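How Do You Pick a Hand for a Robot?

You got your hands for free. They came already attached, with fingers, thumbs and a lifetime supply of fingernails, and you didn't have to read a single catalog. Robots have it harder. A robot arm usually arrives with nothing on the end of it, like a sleeve, and somebody has to choose what goes there.

The part that goes there is called a gripper. (Engineers also say "end effector," mostly when they want to sound expensive.)

Meet the contestants

At the Mundholm workshop, Ruairí Lenihan and Peadar Lynch spent most of April comparing three kinds of gripper. Ruairí likes charts. Peadar likes seeing what happens.

The suction cup. It works like the sticky thing that holds a hook to your bathroom tiles. Air gets pumped out, the cup clings, up goes the object. It is wonderful with windows and cereal boxes. Give it a sweater and it just sulks.

The soft gripper. Theirs is called the Pramanik, and it has rubbery fingers that curl when you blow air into them. It can pick up a ripe peach without making jam. It is slow, though, and it wobbles when the arm moves fast.

The parallel-jaw gripper. Theirs is the Plodow. Two stiff fingers slide toward each other and stay side by side the whole time, like a pair of elevator doors closing. It has two moves, open and close, and it is the one you'll see in an awful lot of labs.

What makes a test fair?

Suppose you want to find out which of your friends is the fastest runner. You wouldn't let one of them wear roller skates. Testing grippers is the same. Each one gets the same arm, the same objects and the same number of tries. Ruairí settled on 115 tries for each gripper, and Peadar had to stop saying "Oh, that one doesn't count."

They also had to decide what "picked it up" means. Is it enough to lift a cup for a blink? They said no. The gripper had to hold on for 5 full seconds. Try counting that out loud while you hold a grape between two pencils. It's longer than it sounds.

Practicing in a pretend world

Real tests take ages. Things fall, things roll under the cupboard, and a person has to crawl after them. So a lot of the work happens in a simulation, a computer world a bit like a video game, except that your only mission is to pick up a cup and there's no treasure.

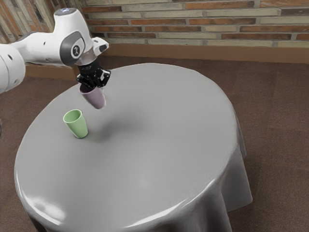
In a simulation you can run 3,000 tries while everybody is at lunch. You can make a cup heavier, or more slippery, by typing in a different number. If the arm whacks the table, you press reset, and no one has to write a letter to the table's owner.

There is a catch. A computer world is only as good as the rules people put in it. Real plastic bends a little when you squeeze it. Real rubber gets dusty. If the rules leave those things out, a gripper can look like a champion on the screen and drop everything in the workshop. Engineers call the difference the "reality gap." They use the simulation to throw out the bad ideas, then test the good ones for real, cupboard and all.

So who won?

For cups, the Plodow. Two stiff fingers on either side of a cup are hard to beat. For peaches, the Pramanik won easily, and the less said about the Plodow's peach the better. The suction cup took first place in flat things and was very smug about it.

Ruairí made a chart with 575 boxes and colored in every one. Peadar says he could have told him all that on the first morning.

Try it yourself

You'll need a pair of kitchen tongs, a spoon, an empty plastic cup, a sock and a grape. Pick up each thing with the tongs, then with the spoon, ten times each. Write down every drop, including the ones that were obviously the grape's fault.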